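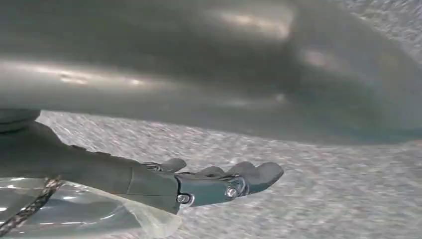 The New Hand on Nights

At Erkix they call it Skilter, after the name on the purchase order, and they talk about it the way you'd talk about a brother-in-law who has moved into the spare room. It has three fingers in view, all of them a little curled, and a braided cable trailing back along the arm. There's clear plastic around the forearm too, crinkled like a sandwich bag.

Hacer Yalçınkaya spent years on the handling floor before the arm came in December. Her job was picking things up and putting them down somewhere else. Now she watches Skilter do it, and when Skilter stops, which it does with great dignity and no explanation, she walks over and presses a button.

"My back is wonderful," she says. "My patience, less so."

The shift used to be eight people. It's down to 4, with the others moved to packing, a transfer management describes as an opportunity. Erhan Coşkun took the opportunity and would like to give it back. Packing is louder, he says, and the coffee is a flight of stairs away.

Defne Akbulut, who runs the floor, keeps the numbers on a whiteboard. On its best night the old crew moved 1,030 pieces. On 28th April the arm and its minders moved 1,078. She points out that this is 48 more. Hacer points out that the old crew stopped for dinner.

What has changed most is the talking. Four people spread along a long line don't chat much, and the arm's hum fills in the rest. Hüsnü Gökçe used to settle football arguments at full volume across two stations. He has since taken to arguing with the fingers - "open, open, OPEN, thank you" - and claims a better hit rate than he ever had with Coşkun.

A second arm is due at the Sivwood site. Hacer has been asked to train the people there, with a small raise and a new title, Automation Lead. She has accepted both. She still carries the odd piece over by hand when Defne is upstairs.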